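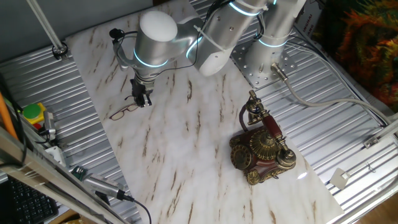 May 3, 2019

Quick one, the bus is in a bit and I've been meaning to write up the eye thing since February.

So. New glasses. First new prescription in years and I put it off way too long, squinting at the departure board in Valterstead like somebody's grandpa. Finally booked at Horance because they had a slot before work. Exam was fine. Puff of air in the eye, hate it, always have. Then the letters. Then "better one or better two" until I was just guessing and feeling guilty about guessing.

Result: progressives. Me! One lens, three zones, distance up top, reading at the bottom, some in-between bit for the computer. Taras Stasiv at work has had them forever and told me point your nose at what you want to see. Sounded dumb. Is correct.

Week one was bad though. Stairs, mostly. Look down and the step is not where the step is. Held the rail all the way down at Trernilgate station, people piling up behind me. Also a headache every day by lunch, right behind the left eye. Nearly took them back.
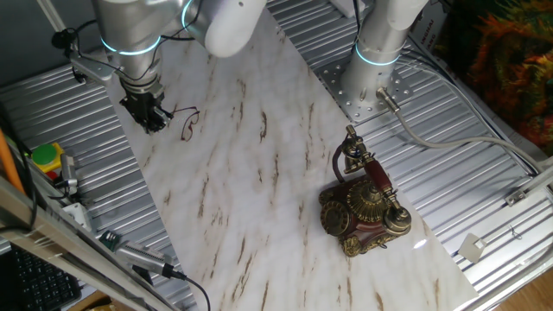
Week two, better. Stopped noticing the floor swimming. Parking still weird, the side mirrors especially, have to turn my whole head and not just my eyes. Reading in bed is a no. You lie back and the reading part is down by your cheek somewhere and teh book would have to sit on your chin. I use my old pair for that, the ones with the bent arm.

Money. 342 dollars all in, frames and lenses and the coating. I know. I know you can get them online for way less, my sister did, and hers are fine. But I wanted someone to measure where my pupils sit and then fix it if it was off. Which it was, a little. Went back, girl at the counter warmed up the arms, bent something, pushed the nose pads in, five minutes and no charge. Headaches went away after that. Wish I'd gone back sooner insted of moaning about it.

Other stuff while I remember:

Don't wipe them on your shirt. I do it anyway.

Keep the old pair. In the car or a drawer, wherever.

Ask how long you get to return them. I had no idea and didn't ask until I was already annoyed.

Still to do: sunglasses. Yurchenko has a sale on but I'm not paying for progressives twice, so probably just plain distance ones for driving. If anyone has done that and regretted it tell me before the weekend.

OK bus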